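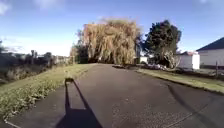 第2章 購入前の計画と予算取り

屋外走行ユニット Notar を導入する方向け。本体の組立は第3章。先に見積だけ欲しい人は2.3へ飛んで可。
改訂:2025年7月13日 担当:Evie Tapley(Standosar 導入支援)

2.1 走行ルートを先に決める

機種選びはルートが決まってから。順番を逆にすると、ほぼ確実にオプションの買い直しになります。

1. 走らせたい道を端から端まで歩く。地図だけで済ませない。
2. 路面の種類をメモ。アスファルト、砂利、芝、土。混在なら区間ごとに。
3. 一番狭い所の幅を測る。車が通る道なら、すれ違いの時にどこへ寄せるかも決めておく。
4. 舗装の端を見る。芝との境目がはっきりしない道は要注意。段差があれば高さも記録。
5. 駐車車両、郵便受け、柱、張り出した枝。位置を図面に書き込む。
6. 土地の所有者と管理者を確認。私道が少しでも入るなら書面で許可をもらう。

注記:枝は季節で垂れ方が変わります。夏に測ったルートは11月にもう一度歩くこと。落ち葉の量もその時に見る。

注意:許可が取れる前に発注しないこと。注文確定後のキャンセルは、マスト類については受け付けていません。

2.2 日差しと影の確認

見落としが多い項目。カメラ付きの構成を買う場合は必須です。

1. 運用する時間帯を決める。朝だけ、夕方だけ、終日のどれか。
2. その時間帯に現地へ行き、進行方向と太陽の向きを記録。
3. 太陽が背中側に来る区間に印を付ける。低い太陽だと本体とマストの影が進路の真ん中に長く伸びます。
4. 電柱や柵の影が道を横切る場所にも印。
5. 逆光の区間は別の色で。往復ルートなら、行きが順光でも帰りは逆光になりえます。
6. 印が付いた区間が一つでもあれば、見積依頼書の「影フィルタ」欄にチェック。

注記:影フィルタはソフトのライセンスなので後からでも追加できます。ただし後付けだと現地調整がもう一回必要。作業費も別。最初に入れておく方が安くつきます。

注意:影フィルタは障害物検知の代わりにはなりません。測距センサーを構成から外さないでください。

2.3 構成を選ぶ

1. 本体を選ぶ。舗装路だけなら標準足回り。芝や砂利を通るなら Janjua 足回り。
2. マストを選ぶ。短と長の二種類。低い生け垣の向こうを見たいなら長。ただし枝の下を通るなら短。両方ある道は、営業に相談してくださいい。
3. バッテリーの本数を決める。最低 2 本。終日運用なら充電器ももう一台。
4. 通信方式を選ぶ。ルート上で電波を実測してから。家の中の測定値は使わないこと。
5. 保管場所を確保。鍵がかかって雨が入らない所。マストを立てたまま入るかどうかも確認。
6. 構成が固まったら Jokik 管理画面で型番を入力し、見積依頼書を出力。

長マストの型番は末尾が 781。短マストと一字違いなので、印刷して声に出して照合するのがお勧め。誤発注、毎年あります。

2.4 予算に入れ忘れやすいもの

本体価格だけで稟議を通して後で困る例が多いです。次は別枠で。

・現地調整の作業費と交通費
・保険(対人、対物。公道に出るなら条件を保険会社に直接確認)
・タイヤとブラシの交換部品
・Jokik の年間利用料
・操作担当者の研修時間。人件費として計上
・保管場所の電源工事
・予備費。総額の 10% 程度

注記:交換部品は路面で減り方がかなり違います。目の粗いアスファルトが長いルートは、初年度分を多めに。芝中心なら清掃用品の方を増やす。

注意:中古のバッテリーを予算に組み込まないでください。保証の対象外です。

2.5 日程を組む

1. 希望の運用開始日を決める。
2. そこから逆算して約 11 週前に発注。長マスト付きはさらに余裕を見る。
3. 受入日に立ち会う人を二人確保。箱は一人では持てません。
4. 試走日を押さえる。雨天用の予備日も必ず。
5. 試走は 2.2 で印を付けた時間帯に合わせる。昼の明るい時だけで合格にしないこと。
6. 近隣への案内を配る。連絡先の電話番号を大きく。

注記:試走で止まった場所はその場で記録。時刻、向き、路面、天気。あとで思い出して書いたものは調整の時にあまり役に立ちません。

2.6 発注前の確認

□ ルート図に幅と段差が入っている
□ 許可の書面がそろっている
□ 影と逆光の区間に印がある
□ マスト型番を照合した
□ 別枠の費用を計上した
□ 試走の予備日がある

空欄が残っていたら発注は保留。全部埋まったら見積依頼書とルート図を一緒に Standosar 導入支援まで送付。ルート図なしの依頼は差し戻しになりまます。受領の連絡が来てから第3章の開梱準備に進んでください。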